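About Tenirine

Home | Residences | Applications | Current Residents | About Us | Contact

Tenirine provides furnished apartments to people who need a home for a season or a few years and who do not wish to buy one. Our residents include nurses on hospital contracts, graduate students, teachers in their first posts, and families who are between houses. We own and manage 265 apartments in three residences: Jodard House, Atinga Court and the Pulisance Building.

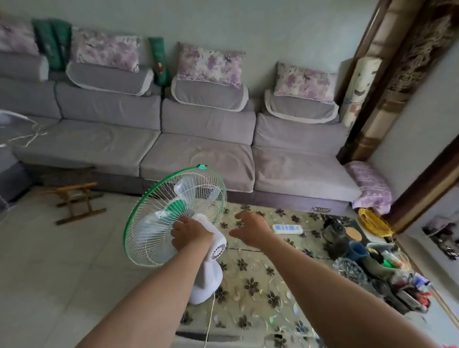
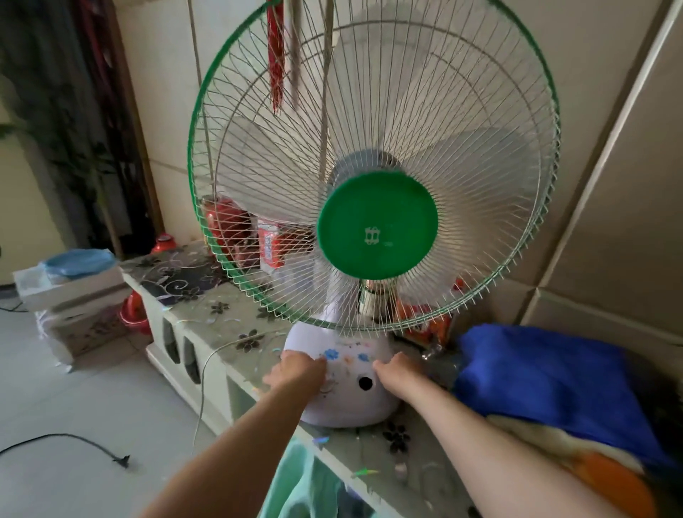
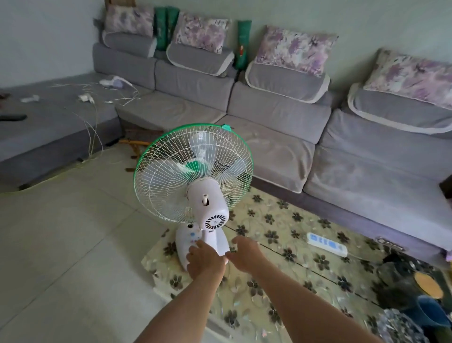
Living room, Jodard House. White table fan with green-rimmed guard.

Our History

Tenirine began as a boarding house for student nurses. The original house stood on the lot now occupied by the east wing of Jodard House and had room for 9 residents, who shared a kitchen and took their evening meal together. The hospital across the street had no rooms of its own to offer, and applications soon exceeded the space available.

The founding board purchased the two adjoining properties and replaced all three with a purpose-built residence. Jodard House opened with single rooms on every floor, a common dining hall on the ground level and a laundry in the basement. The single rooms were later joined to make apartments, each with its own kitchen and bath. The dining hall remains in use as a common room, and the original serving counter may still be seen at its north end.

Atinga Court was acquired from a textile company that had built it for its own employees. It is the largest of our residences and the only one with a courtyard. The purchase brought Tenirine its first family apartments, and with them its first younger residents. The rules of the organization, which had been written for single adults, were revised in the following year to permit children, visiting grandparents and, after a longer discussion, bicycles in the lower hall.

The Pulisance Building was added most recently. It served for many years as a commercial school, and the conversion retained the wide staircases and the tall classroom windows on the street side. Several apartments on the third floor also keep their chalkboards, at the request of the first residents who lived there.

Our Purpose

The charter of Tenirine states that the organization shall "provide decent and settled housing, at a fair rent, to persons whose work or study requires them to live for a time away from home." This sentence has not been amended. The board consults it whenever a change in policy is proposed, and a copy is displayed in the entrance hall of each residence.

We understand "decent" to mean that an apartment is clean, sound and warm on the day a resident receives the keys, and that it is kept so. We understand "settled" to mean that a resident who pays the rent and respects the neighbors will not be asked to leave before the end of the agreement. Rents are reviewed once a year by the board. Residents are told of the result in writing before any change takes effect, and a rent is never changed during the term of an agreement.

Tenirine is a nonprofit corporation. Income from rents is used for the upkeep of the buildings, for staff wages and for the reserve fund, which pays for large works such as roofs, boilers and elevators. A small part of each year's income is placed in the Residents' Assistance Fund, described below.

Our Residences

Jodard House is a short walk from the hospital and is favored by residents who work shifts. Quiet hours are observed throughout the day on the upper floors. The apartments are mostly of one bedroom, with a separate living room. The front door is staffed at night.

Atinga Court offers apartments of two and three bedrooms arranged around the courtyard. There is a play area, a row of garden beds that residents may reserve each February, and a workshop with a bench and basic hand tools. The courtyard gate is locked at 10 p.m. and may be opened after that hour with a resident's key.

The Pulisance Building is intended chiefly for students and for people in their first year of employment. It contains studios, a reading room open at all hours and a rehearsal room in the former assembly hall, where music may be played until 9 p.m. The building is served by the crosstown bus, which stops at the corner.

Every apartment in the three residences is let with beds, tables, seating and kitchen equipment. Residents are welcome to bring their own furnishings and to ask that ours be placed in storage. Items placed in storage are held without charge for the length of the agreement. Window coverings, stoves and refrigerators must remain in the apartment.

How Apartments Are Offered

Applications are accepted throughout the year. Each application is read by a member of the housing office, who confirms the applicant's place of work or study and the length of stay requested. The shortest agreement we offer is 6 months. Agreements may be renewed, and many are.

Apartments are offered in the order in which completed applications are received, with two exceptions. A current resident who needs a larger or smaller apartment is considered first, and so is an applicant whose present housing has been made unfit by fire or flood. We do not keep a separate list for any employer or college, although several of them refer their people to us.

Applicants may visit a residence before deciding. Visits are arranged through the housing office and last about half an hour. Where an apartment of the right type is occupied, we ask the resident's permission before showing it, and we show the common areas only if permission is not given.

A security deposit is required. It is held in a separate account and returned after the final inspection, less the cost of any damage beyond ordinary wear. An itemized statement is provided in every case, including those in which the full deposit is returned.

Maintenance and Care

Tenirine employs its own maintenance staff and maintains a workshop at Atinga Court. Carpentry, painting, plumbing and minor electrical repairs are carried out by our own employees. Elevators, boilers and fire alarms are serviced by licensed contractors under annual agreements.

Residents may report a repair by telephone, through the residents' page of this website or in the book kept at each front desk. The book is the oldest of the three methods and is still the most used. Reports of leaks, loss of heat or failure of a lock are answered at any hour. Other reports are normally answered within two working days, and the resident is told when to expect a visit.

Staff do not enter an occupied apartment without notice except in an emergency. A card is left on the kitchen table stating who entered, at what time and what was done.

Apartments are repainted between residents when the condition of the walls requires it. The standard color is an off-white. Residents who plan to stay for more than one term may choose from the color card held at the housing office and are not asked to restore the original color on leaving.

The Residents' Assistance Fund

The Fund helps residents who meet with a sudden loss of income or an unexpected expense. It makes grants of up to $200 toward a single month's rent or a utility bill. Grants are not repaid. Requests are made on a one-page form and are decided by the housing office, normally within the week. The names of those who receive help are not reported to the board.

The Fund was started with a gift from a former resident of the first house, and it continues to receive gifts from people who once lived with us. Contributions may be made at the housing office or by mail.

Governance

Tenirine is directed by a board that serves without pay. Three seats are reserved for current residents, one from each residence, who are elected by their neighbors and have the same vote as other members. The board meets in the common room at Jodard House. Meetings are open to all residents, and minutes are posted at each front desk once they have been approved.

An independent accountant examines our books every year. The annual report, with the accountant's statement, is available on request and is also kept in the reading room of the Pulisance Building.

Complaints about the conduct of the organization may be addressed to the board in writing. The board will acknowledge a complaint on receipt and reply in full after its next meeting.

Contacting Us

The housing office is on the ground floor of Jodard House, to the left of the main entrance. It is open on weekdays from 8:30 a.m. to 5 p.m. and closes for one hour at noon. Visitors who use a wheelchair or who have difficulty with steps should use the side entrance, where there is a ramp and a bell.

Application forms may be collected from any front desk or requested by mail. Former residents who need a letter confirming their dates of residence should write to the housing office, giving the name of the residence and, if possible, the apartment number.

Residences | Applications | Residents' Handbook | Annual Report | Employment | Privacy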